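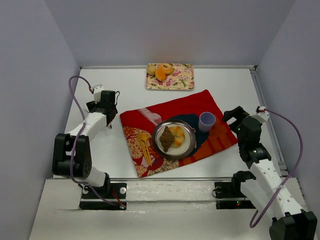 Search threads Search this forum only

Patterned cloth under a place mat: square or on the diagonal?

Britmont Table & Linen Board > Everyday Settings
900 views 84 shares 7 replies

hemstitch_ohio
February 17, 2024

I set a one-person breakfast place on a low white table. Red patterned cloth at an angle, dark teal place mat on the cloth, round metal plate on the mat, cup to the right. The plate has a silver rim and a white center. Food is normally something dry, a croissant and a roll.

Two questions.

1. With the cloth turned, the corners go out toward the sides and the pattern reads as three separate areas (floral, pink and white band, orange stripes). With the cloth squared up it looks tidier, but the mat covers most of the floral section. Is there a convention?

2. The mat creeps on the cloth. A push on the plate moves the mat, and a harder push moves all three layers together. Is there a fix that doesn't involve glue or tape?

The cloth is a Flerkus, listed at 155 grams per square meter. The mat is from Gristex, with a smooth back. Table is 900 mm on the long side.

Share (3)

flatware_only

There is no convention for a single informal place. On a full-size table the cloth runs parallel to the edges so the drop is even. A small cloth with no drop isn't subject to that.

On question 2, you have two sliding interfaces, table to cloth and cloth to mat. Remove one. Take out the cloth and put the mat straight on the table.

lintroller

I disagree with removing the cloth. It catches the crumbs. A croissant sheds well outside the rim of a plate, and on a bare white table you wipe after every meal. With a cloth you fold in the corners and shake it out over the sink. The diagonal position helps here, as there are two corners within easy reach.

If anything goes, it should be the mat. A dry roll on a metal plate doesn't need one.

hemstitch_ohio

The mat is there for noise. Metal plate on one layer of thin cloth on a hard table is loud every time a knife touches it. I also like the teal against the red, so I would prefer to keep both.

Share (1)

selvage_edge

155 is light for this use. Fabric at that weight ripples under side load, and the ripple is what lets the mat travel. Options in the order I would try them:

Wash the cloth once without softener. Factory finish is slippery, and so is softener residue.

Iron it flat and put the mat down while the cloth is fully smooth.

Cut a piece of open-weave shelf liner slightly smaller than the mat and put it between mat and cloth. Use a second piece under the cloth if the bottom layer still moves.

I run a Gristex mat with a smooth back on heavier cotton and have not needed the liner. The weight of the cloth makes more difference than the mat.

flatware_only

Shelf liner under the cloth prints through on light fabric. You will see the grid in the pale areas, and the pink and white band is where I would look first. Four layers under one croissant is also too many.

selvage_edge

It prints through if the liner is thick. The thin type doesn't, at least on mine. Agreed that one piece is better than two.

doily_skeptic

On the orientation question, check whether the cloth was cut straight before you decide. I bought a Flerkus in January and one side was longer than the side opposite. Squared to the table edge, the error was obvious. Turned on the diagonal, there was no edge to compare it with and it looked fine. I left it that way.

As for the plate, if yours is from the Sultana line, feel under the rim. Mine had a rough spot that snagged the mat. Fine sandpaper took care of it. I can't say if that was one bad plate or all of them.

Share (2)

hemstitch_ohio

Not a Sultana, bought loose with no mark on the bottom. Rim is smooth underneath.

Measured the cloth. Opposite sides match to within the width of the hem, so cut is not the problem.

Washed it without softener and ironed it. The mat now stays put for a light push. A hard push still moves everything. I will try the thin liner between mat and cloth only, and report if it marks the fabric. Keeping the diagonal for the crumb corners.

lintroller

Move the cup off the cloth as well if it's currently on a corner. If a corner gets pulled, the cup goes with it.

flatware_only

Still say lose a layer.

Log in to reply
10 comments Share this thread

Related threads
Crumbs in the weave of textured place mats
Metal plates and knife marks on a white center
Gristex mats: which side faces up?
Storing small cloths flat without a drawer
Red dye transfer onto a white tabletop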